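How do I store bedding in plastic without it going musty?

Posted in Home Storage and Moving

Rasha Karaki
I'm moving into a smaller place in June and a lot of the soft stuff (two comforters, winter blankets, spare pillows) has to go into storage for 4 months. The unit is at Zerach Storage, ground floor, no climate control. I bought a roll of white plastic bags from Prinwood, 19 gallon size, and I've started wrapping things on the dining table and stacking them by the wall.

Last time I did this with ordinary trash bags and everything smelled like a basement when I opened it. Two pillows had gray spots and I threw them out. I don't want to repeat that.
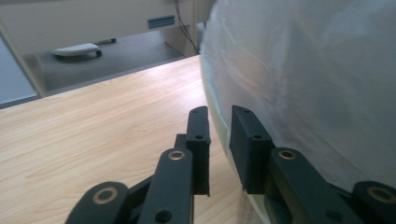 What I can't decide is how tight to make the bundles. If I squeeze the air out they take up a lot less room, but I've read that it ruins the filling. One comforter is down and the other is polyester. Also, should I put anything in with them? I have a box of those small silica packets saved from shoe boxes. The unit is five feet by five feet and a bookcase and a desk are going in there too, so space does matter.

3 replies

Bok-nam Nam
Dry it more than you think you need to. Most musty bedding was put away slightly damp. A comforter can feel dry on the outside and still hold water in the middle. Run it on low for an extra cycle, then leave it over a chair overnight before you wrap it. Don't wrap on a rainy day if you can help it.

For the down one, don't squeeze it flat. Fold it loosely and put it in a cotton bag or an old pillowcase. Four months of hard compression won't always kill down but it can take a long time to fluff up again, and mine never got all the way back. Polyester handles it a little better. I would still only press out the extra air by hand.

Keep everything off the concrete. I used a Vekari shelf, but a pallet or a couple of boards does the same job. Leave a few inches between the bundles and the outside wall. If the bookcase is going in anyway, stand it at the back and put the bedding on it.

Willy De Smet
just get vacuum bags. I've had mine in the attic for years no problem

Samira Semaan
I agree with Bok-nam on the drying and the floor. I would skip vacuum bags for the down.

The shoe box packets won't do much. They have probably soaked up all they can hold by now. If you want silica gel, buy the larger pouches that change color when they're used up, and put one in each bundle. Mine came to 136 grams each. Don't let them touch anything you plan to sleep on without a cover.

Check whether your bags are scented too. A lot of the white kitchen kind are, and the smell gets into fabric and stays there. I had to wash a blanket three times.

Label the outside with masking tape, and put the pillows on top of the stack. If you can stop by halfway through, open one bundle and smell it. If it's off, take them all home and dry them again.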